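Wilulex Project Report: A Practice Guide for Reporting Simulated Tabletop Trials
Friday, December 21, 2018

1. Scope

This report covers the rules our group wrote for running and scoring pick-and-place trials in the Stemitine simulator. The task is table setting: bowls go onto a striped plate, and everything else on the table is left alone. The arm models and the scoring script were given to us. The written rules are our own work. 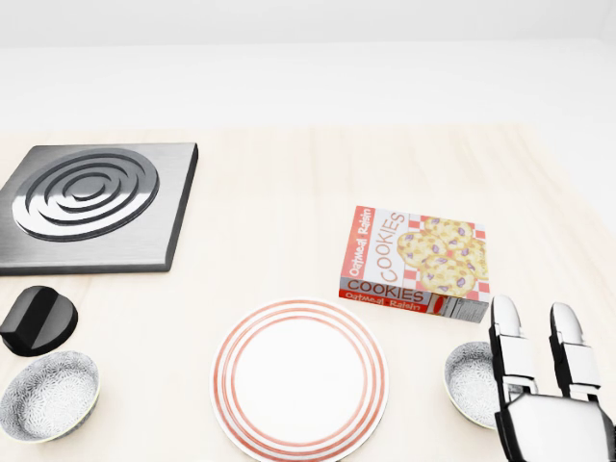
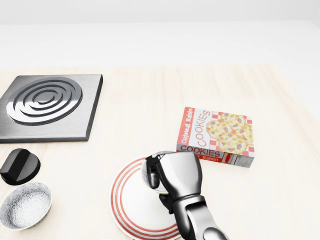 Fixed items in both views above: burner, knob, plate, cookie box.
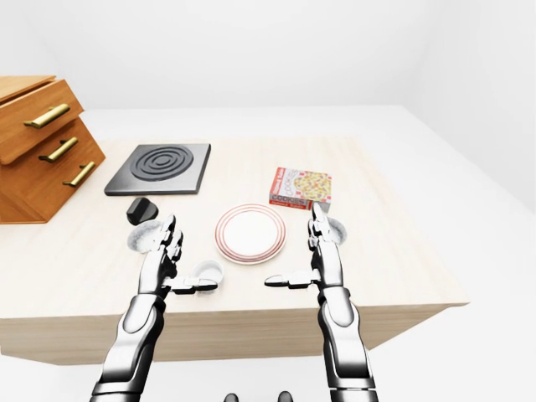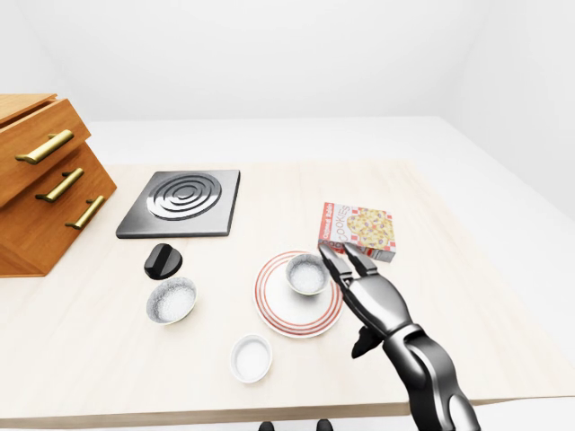

2. Why written rules were needed

In July we compared results from two earlier class projects, Cullinane and Brurkano. Both reported a success rate for the same task, and the two rates could not be compared. Cullinane counted a trial as a success when the bowl touched the plate. Brurkano required the hand to be clear of the bowl and the bowl to be at rest. Neither report stated its rule; we found both by reading the code.

3. Rules adopted

3.1 Success. A bowl counts as placed when its base is fully inside the rim stripes, the hand has no contact with it, and it has not moved for 400 simulation steps. All three are checked by the script, never by eye.

3.2 Distractor objects. Any contact with the cookie box is logged. If the box shifts, the trial is marked "disturbed" and reported in its own column – a disturbed trial may still be a success under 3.1, but the two totals are never merged.

3.3 Views. Each stored still must name the viewpoint it was rendered from. Scoring uses object poses from the simulator. A hand often hides part of a bowl or plate, so stills are kept for review only and may not be used to overturn a score.

3.4 Resets. Object positions are drawn from a seed that is saved with the trial. Trials are not rerun because the starting layout looked hard. A crash of the simulator is the only accepted reason for a rerun, and the crash log is kept.

3.5 Versions. The robot model, object set and script version are written into every results file. Results from different versions go in separate tables.

4. Check of the rules

We rescored 1,310 stored trials under section 3. The script and the old labels disagreed on 18 of them. Most of these were cases where a finger was still in contact with the bowl when the trial ended. The rest had a bowl resting partly on the stripes, which the old labels accepted.

5. Limits

The rules assume exact object poses, and a physical setup would not have them. Rule 3.1 would need a stated measurement error before it could be used on hardware. The 400-step wait was chosen by trial and depends on the step size, so it should be restated in seconds in version 2. Rule 3.2 also treats a light touch and a hard push the same way until the box moves – a force threshold was discussed but not tested.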